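Skurkard Paint: Questions We Get Asked a Lot

Which white should I buy?
We sell 157 whites. Most people want Dradosari, which is a soft gray-white, or Odau, which is the same thing after a bad night's sleep. Buy a sample pot of each. They cost less than the argument you'll have later.

My paint looks different from the chip. Did you mix it wrong?
Possibly, and if we did we'll replace it. Bring the lid, which has the batch number on it. Before you drive over, look at the wall at noon and again after dinner. Your light bulbs have opinions too.

How much do I need?
Measure the wall, multiply height by width, and double it for two coats. Don't subtract the windows unless there's more window than wall. Leftover paint is useful. Running out at 9 p.m. on a Friday is not.

Can I skip primer?
Over old paint in decent shape, yes. Over bare plaster, no. Over the red dining room you inherited with the house, also no, and you may want to take a day off work.

What's the deal with Falcão?
It's our scrubbable flat, color number 2651. It hides bumps better than satin and survives most children. It will not survive permanent marker – we've checked.

Why does my plain wall look like two colors?
Light falls unevenly, and pale paint shows every bit of it. Touching up the darker part won't help. You'll just have a patch.
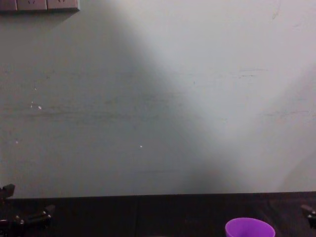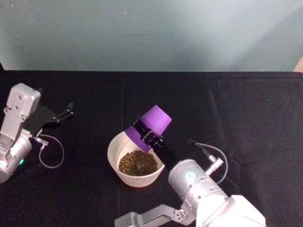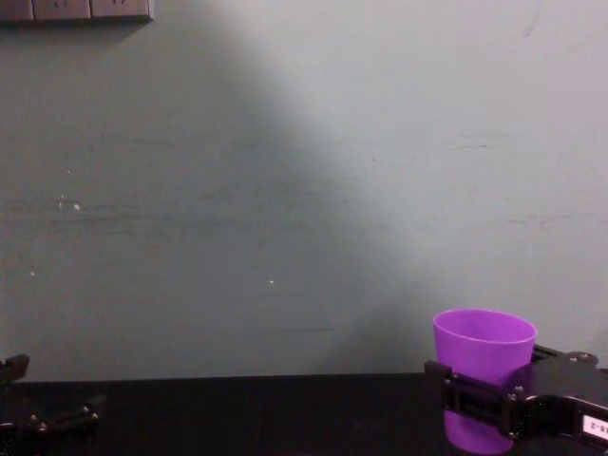 Pale walls, dark tabletops, uneven light.

If the difference stays put all day with the lamps off and the blinds open, then it may be a thin coat. Let it dry overnight and roll the entire wall again, corner to corner.

Do you take returns?
Unopened cans of stock colors, within 60 days. Tinted paint is yours for life. Sample pots too, sorry.

Do you deliver?
Yes, to the curb. Stairs are between you and your friends.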